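Folding on the Bed: Clothes Storage in a Shared Room
Plirkach Household Skills Project, final report, December 2021

1. Background

Our group looked at how clothes are sorted when the bed is the only flat surface large enough to work on. We kept a log through September in a rented room in Manton and recorded 58 folding sessions. Small things tend to stay on the bed while the work goes on, so we noted these as well — a woven straw fan shape, a plastic bag, whatever had been put down on the patterned sheet.
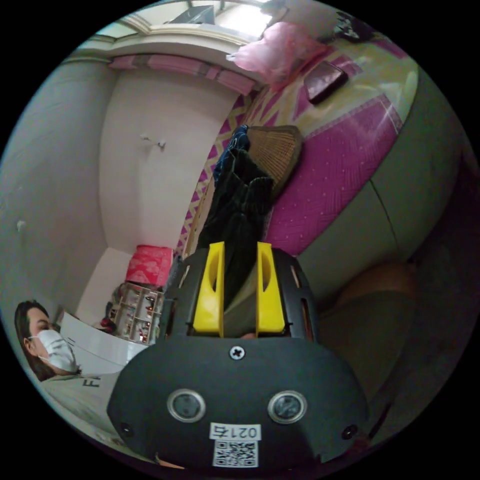 2. Method

Each session began with one mixed heap. Dark clothes were pulled out first and folded lengthwise, then set aside. Denim went in its own pile near the side of the bed. We timed from the first garment to the last and left out any session with fewer than five items.

3. Results

The average session had 13 items. Large black garments took longest, as the seams and sleeves are hard to find when everything is the same colour. A bamboo mat gave a firmer surface than a sheet alone, and folds made on it kept their edges better.
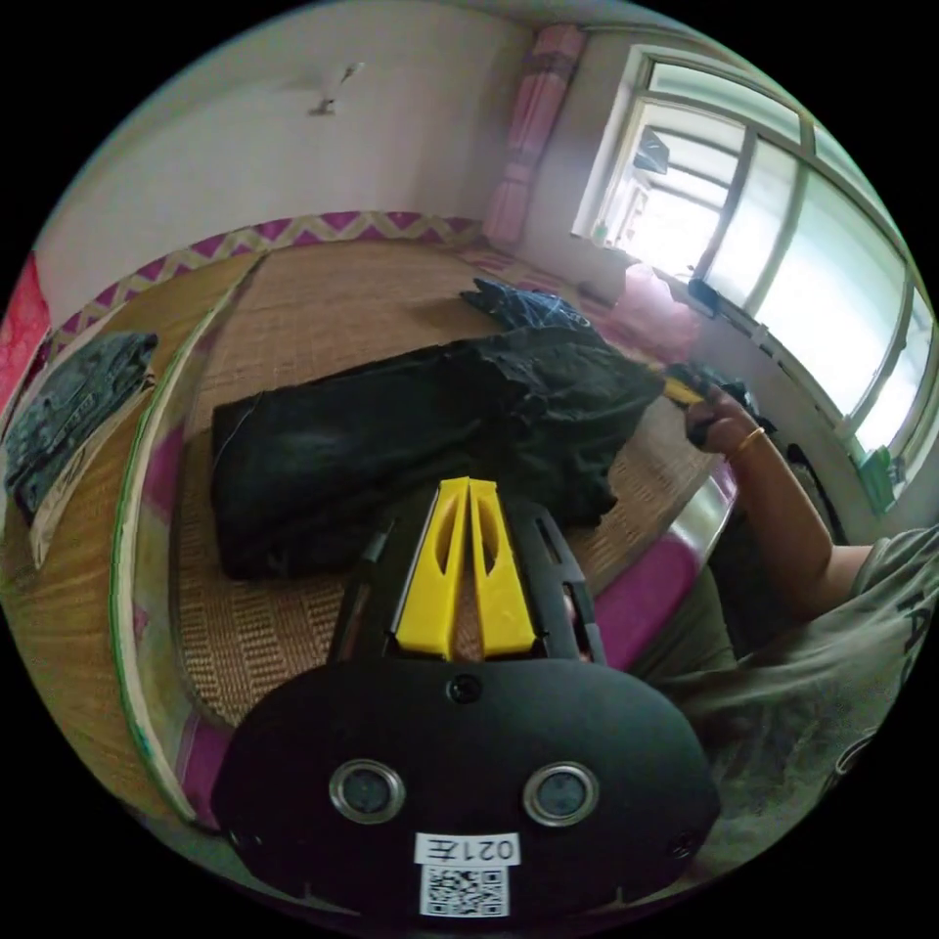
Jeans caused little trouble and were usually finished early. In total we logged 545 minutes of folding, most of it in daylight by the window. Sessions held after dark were slower, mainly because navy and black items got mixed up and had to be sorted again. We did not test shelves or boxes, which the Kariuki group covered in their own report.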